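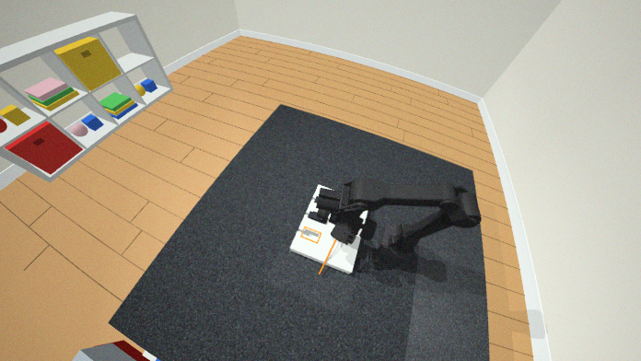 The Femance flatweave is the rug we get asked about more than anything else in the shop, and it's the one I'd pick for my own home again tomorrow (I already have it in two rooms, so I suppose I did!). It began as a runner for drafty hallways, and customers kept writing in to ask for it bigger, and then bigger still, until we gave in. Dark charcoal gray is the color most people settle on, and over light honey-colored planks you can see why. A big dark rug leaves just enough of the pale wood showing to keep a small room from feeling gloomy.

The yarn is a wool blend, spun and dyed for us by Vasilakis, and the weaving is done at Wavham, where Evanthia Tsolakis has looked after our orders from the start. She is wonderfully fussy about edges. Every rug is bound by hand on all four sides, so it lies down nicely after a day or two and won't curl up at the corners the way the cheap ones do. If yours arrives with a crease from the roll, turn it face down overnight and let it relax.

Sizes and colors

Small, medium and large, plus the original hallway runner. Colors are charcoal, oatmeal and a soft brick red that Melina Karamanlidis talked us into last June, and which has done far better than I ever expected. The large is $258, and that includes the felt pad. Please do use the pad! It keeps the rug from creeping on smooth wood and makes it feel nearly twice as thick underfoot.

Care

Vacuum it without the beater bar, turn it end for end every 3 months, and blot spills with cool water and a plain cloth. No steam, please. Pulled loops can be snipped level with sharp scissors, but don't tug at them. If something worse happens, write to Rhys in our repair room and send him a snapshot, and he'll tell you kindly whether it can be mended.

Delivery

Rugs in stock go out within 3 working days. Special sizes are woven to order and take 9 weeks, sometimes a touch less if the loom is free. Prices on this page are good from 7/1/23. Swatches of all the colors are free, so ask for as many as you like and live with them on the floor for a while before you choose.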